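Cleaning and Reviving White Laminate, Melamine and Painted Tops

Filed under: Benches and Surfaces
Updated 11 September 2018

White work surfaces show everything. The notes below cover the three common types found in Australian kitchens and laundries: high-pressure laminate, melamine-faced board and painted timber. Stone and solid surface are dealt with on a separate page.

Identify the surface first

Look at the underside or at an unfinished end. Laminate shows a thin dark line between the decorative face and the board. Melamine has no such line, and the edge strip is usually a separate tape. Painted timber shows brush or roller texture under a torch held at a low angle. If the edge tape has lifted, fix that before any wet cleaning. Water that gets into particleboard swells it, and the swelling does not go down again.

Routine cleaning

Warm water, a few drops of dishwashing liquid and a wrung-out microfibre cloth. Wipe, rinse the cloth, wipe again, dry with a tea towel. Most of the grey haze on white tops is detergent residue, and the usual cause is skipping the second wipe. Avoid powdered cleansers. Avoid the green side of the sponge.

Specks and scuffs

Small dark marks fall into two groups. Transfer marks sit on top of the surface and come from shoe rubber, bag bases, pan bottoms and the feet of appliances. Pits are holes in the face that have filled with dirt. Run a fingernail across the mark. If the nail catches, it is a pit.
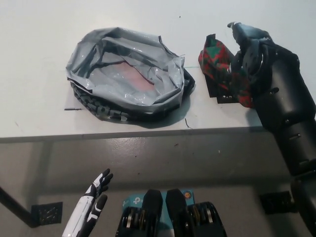

Tosh, commenting on the earlier version of this page, disagreed with the fingernail test and said a transfer mark from rubber can stand proud enough to catch a nail, so a drop of methylated spirits on a cotton bud should come first. The point is a fair one and the order of work has been changed to suit.

For transfer marks:
Metho on a cotton bud, left for 36 seconds, then wiped off with a dry cloth.
If a shadow remains, bicarb and water mixed to the thickness of toothpaste, applied with a fingertip and no pressure.
Melamine foam (the white eraser type) as a last resort. It is a fine abrasive and will dull a gloss finish. On painted timber it cuts through enamel quickly, so leave it in the cupboard.

For pits:
Clean out the hole with a wooden toothpick and metho. Allow to dry overnight. Fill with a matching laminate repair paste, pressed in with a plastic scraper and levelled before it skins over. Citora white is a close match for most bright whites. For older tops that have yellowed, Flistbridge antique white is nearer, though it dries a shade darker than it looks in the tube. Test on the underside.

Ink and printed plastic

Cheap carry bags, newspaper and wet cardboard can leave colour behind, particularly on a damp bench in August when nothing dries. Lift the item straight up - do not slide it. Blot with metho on a paper towel and change to a clean section each time. Ink that has been on painted timber for more than a day has usually gone into the film and will need spot priming.

Painted tops

Enamel on a working surface has a short life unless it is allowed to harden. Two coats of water-based enamel over an adhesion primer is the minimum; 3 is better along the front edge, where sleeves and belts rub. Sand between coats with 300 grit, used dry, and vacuum the dust before wiping. The top can take light items after 2 days. Keep kettles, wet cloths and anything with rubber feet off it for a month.

The front edge

Square edges wear first. On painted timber, take the sharp corner off with a sanding block before priming, as paint pulls thin over an arris. On melamine, replacement edge tape goes on with a household iron at the cotton setting, steam off, followed by a cork block run along the tape while the glue is warm. Trim with a sharp chisel held flat, working from the ends toward the middle.

Products to keep away from white tops

Chlorine bleach, neat or near it - it yellows some melamines
Oven cleaner
Acetone on any painted finish
Silicone polishes, which stop later paint and filler from sticking

Related pages: Swollen Particleboard; Removing Old Silicone; Alum and Other Laundry Cupboard Standbys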